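Subject: Re: [grippers] soft pads vs. dotted pads for thin stuff
List: Rurnemero users

On Monday, a list member wrote:
> We've been running the Sesunby fingers with the plain pads and they're
> fine on cups and blocks, but anything flat on the table is hopeless. The
> tips just skate over it. Has anyone tried the dotted ones? And is it
> worth moving the camera down to the wrist, or should I leave it overhead?

Hi all,

Yes to both, and I have opinions! I swapped to the dotted pads two weeks back and I'm not going back to the plain ones. The little raised dots give you something to catch a thin edge with, provided you come in low enough. That last part took me ages to get right, because my table height was off by 2 mm in the config and I kept blaming the rubber (sorry, rubber).

The task I use for comparing is dull but useful: pick up a flat black disk, drop it in the bowl, go home, repeat. White table, white walls, so the vision side has an easy time and whatever goes wrong is mostly the fingers.

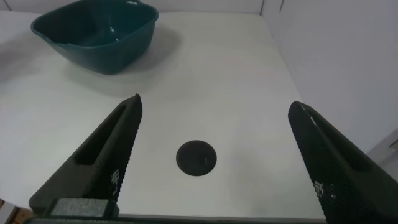

With the plain pads I gave up before I had a decent run. With the dotted ones I logged 173 tries over a couple of evenings, and most of the misses were me closing too fast and flipping the thing up on its edge. Slowing the last bit of the close helped a lot. I'm still on the Mirkunside controller, stock firmware, and the speed setting I landed on is 3,620 in its own units (don't ask me what those are, the manual is silent).

As for the camera, put it on the wrist. You lose the overview, sure, but you get both fingertips and the part in one view right when it matters. My overhead one kept getting blocked by the arm during the final approach. If you have 2 ports free, keep both and only use the top one for finding the bowl.

One thing I haven't tried is the Dương fingers, the longer ones. Does anybody have a set on a Rurnemero arm? I'd love to know if they flex at the tip, and whether the bolt pattern matches or I need to print an adapter.

Happy to send my config to whoever wants it, just reply off list.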